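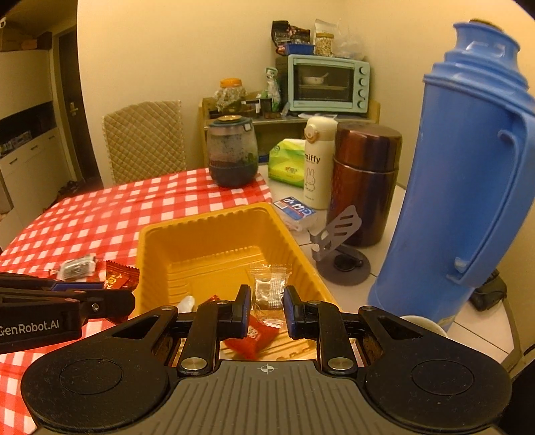
*Wrapped sweets, the yellow tray and the grippers, at the dining table end of the workshop.*

**Bench Notes: the Kulkarni build**

Bhavana Salian and Yhon Cuervo have been at the Kulkarni sorter since February, and it has now reached the stage every home robot reaches, where the builders know far more about confectionery than they planned to. The brief was modest: pick up one lolly, put it in a tray, repeat until bored. Wooden blocks were managed in two evenings. Lollies have taken rather longer.

Cellophane is the villain. It's shiny, it crackles, and the fingers close on wrapper long before they reach anything solid. Yhon has been through three sets of finger pads and has opinions on all of them, available on request or if you stand near the kettle.

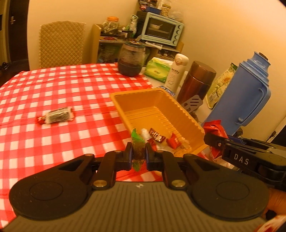 Twisted ends are Bhavana's favourite, as they give you something to aim between. Flat packets she describes in language we won't print. Closing speed is now down to setting 4 -- anything higher and the sweet shoots off sideways, usually towards the thermos.

Still wanted: a spare power supply, a better colour for the tray (Siwan Gethin has lodged a formal complaint about yellow), and someone patient with wiring. Raghavendra Sundaram has the parts list. Please stop eating the test pieces, Indira.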